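Water plant in Pisness to close for repairs until December

10 September 2008

The old water treatment plant at Pisness will stop working at the end of this month, and the homes that depend on it will receive their water from Trirov until December. The town council took the decision last night after a meeting of almost three hours.

The repair concerns mainly the two filter tanks and the main pipe under the Kang road. The plant is 71 years old and the pipe has the same age.

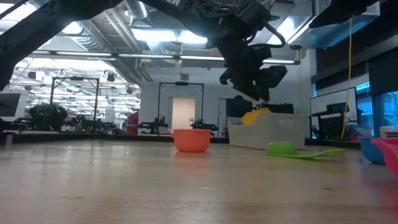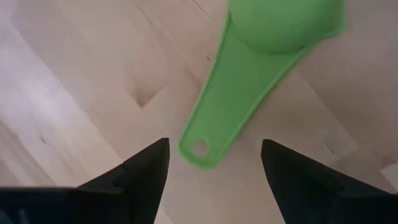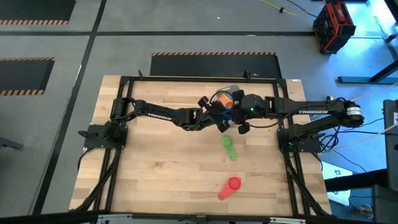

According to the council, 2,000 homes are connected to the plant. Most of them will notice only a lower pressure in the morning hours. For the upper streets the situation is more difficult. The water from Trirov arrives at a lower level than the water from the plant, and the pumps which are now in service are too weak to bring it to the last houses on the hill. Two stronger pumps were ordered in the summer and should be installed before the plant is stopped.

"We have repaired this pipe every winter and we cannot continue in this manner," said Elfriede Egger, who is responsible for water and roads in the council. "Each time we close one hole, the pressure goes up and the next hole opens a little further down."

She said that the plant loses roughly 40 per cent of its water before it reaches the first house. In the last winter the loss was even greater during several weeks, when the frost went deep under the road.

Not everybody in the hall agreed with the plan. Gilles Royer, who has a bakery in the upper part of the town, asked why the work could not be divided into two parts, with one tank always in service. He needs water from three o'clock in the morning, and he is afraid that the pressure will be too low just at this hour. Mrs Egger answered that both tanks are fed by the same pipe, so it is not possible to keep one of them running. She promised to visit the bakery with an engineer before the work begins.

Other questions were about the price. The council will pay the work from its reserve and from a loan, and the water bills will stay the same this year. For next year there is no promise. Several people in the hall were not satisfied with this answer, and one man wanted to know why the reserve had not been used earlier, when the work would have been cheaper. The mayor said he would give a reply in writing.

The Kang road will be closed to cars between the bridge and the school while the pipe is changed. Buses will go through Endolness, and passengers should expect a longer journey. Residents of the closed part may bring their cars to the field behind the school, where there is space for 500 vehicles. Walking and cycling along the road will be possible during the whole time.

A letter with the dates for each street will be sent to all homes next week. Those who have small children or sick persons in the house and who live above the church can ask at the town hall for water in bottles, which will be brought to the door. The town hall is open for this purpose also in the evening until seven o'clock.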